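Section 4. Setting Up the Motor Teardown Demonstration

Use this section when the Trivau bench arm is shown to visitors, whether on an open day or for a single party. It assumes the arm has been installed and leveled as described in Section 2. For routine production work, go to Section 3 instead.

4.1 Before visitors arrive

1. Switch on the controller at the rear of the cabinet and wait for the green lamp.

2. Log in as DEMO. This profile holds the arm to its lower speed limit and locks the teaching menu. Do not run a demonstration from the OPERATOR profile.

3. Lay the floor tape on the three open sides of the bench. Visitors stand behind it for the whole session. The presenter stands at the controller side, within reach of the stop button.

4. Press the stop button, confirm that the arm will not jog, then release the button and reset.

5. Wipe the bench top with a dry cloth. Scuffs do not affect the camera, but oil does.

Caution: The finger pads are knurled and the tips have edges. Keep hands away from the fingers whenever the drive lamp is on, even if the arm is standing still.

4.2 Laying out the motor

Use a motor that has already been opened. Charbonneau supplies a training set in a gray tray, and any motor of similar size will do once its part sizes have been entered under PARTS.

1. Set the stator housing on the left side of the bench with the windings facing up.

2. Place the cover behind the housing. Leave enough slack in the wiring that the cover can be moved without pulling on it.

3. Put the bearing near the front of the bench, lying flat.

4. Keep the right side of the bench clear. The arm needs this space to turn.

5. Open the gripper fully and jog the arm down over the front of the bench. Stop when both fingers show in the wrist camera view on the presenter's screen.

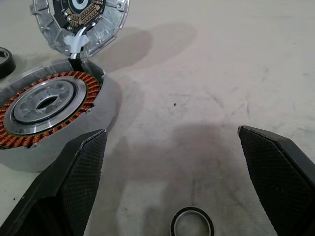 6. Check the clearance between the left finger and the housing wall. If they could touch on the way down, raise the arm, shift the housing a little to the left, and repeat step 5.

7. Select SAVE START POSE.

Note: Shadows from the arm are normal. If the bearing is not picked out on the screen, turn off the lamp nearest the bench before changing any camera settings.

4.3 Running the session

1. Tell visitors that the arm is about to move — then press START.

2. Let the first pick finish before taking questions. PAUSE holds the arm in place with the drives on, so the caution in 4.1 still applies.

3. To repeat the pick, return the arm to the start pose, press the stop button, and put the bearing back by hand.

4. At the end, park the arm and log out of DEMO.

Enter any stops or faults on the sheet in the cabinet door. At the Nalwood site, give the sheet to Rigoberto Valdovinos by 4 p.m. on the day of the visit. Requests for a replacement training set go to Aníbal Usuga.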